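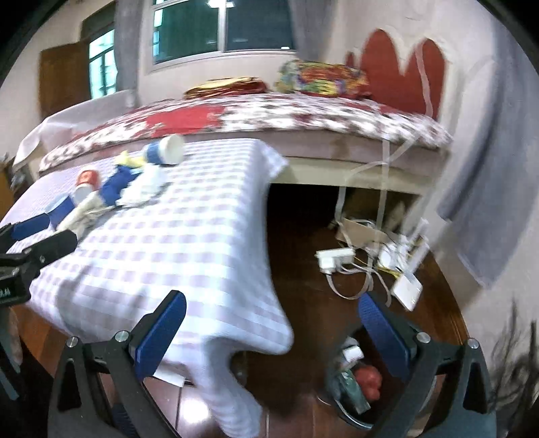

Bedroom Table Clear-Out -- FAQ

What goes on the table?
Anything small with no home. Cups, cloths, tissues, stuff off the floor. One table per room, dont start a second.

Do I have to take the tablecloth off first?
No. Leave it on. The gingham ones from Kirkell wash fine, shake it out at the end.

My cloth hangs right down to the floor on one corner. Problem?
Only if you trip. Pull it square before you start, or fold the long side under.

What order do I clear in?
Trash first -- used tissues, empty cups. Then fabric. Containers last, lids on, standing up.

Crumpled cloths. Fold or wash?
Not sure it's clean? Wash. Kenna Hepburn does the sniff test, up to you.

Can I dump things on the bed while I sort?
Folded textiles and pillows, yes. Nothing with liquid in it. We lost a good bedspread that way in September.

How long should it take?
Small table, about 2 songs. Longer than that and you're reading old letters.

Where do the odd bits go?
Shoebox. Write the room on the lid. If you havent opened it by the next clear-out, give it away.

Do you sell the boxes?
Yes, Lullis size, holds 700 grams of odds and ends before the bottom sags. Ask for Boonmee Saithong at the Flurthorpe shop, unit 218.

Bedspread is red, will it bleed on the white cloth?
Might. Seperate loads, cold water.

Updated 2021-03-19. More questions, ask at the counter.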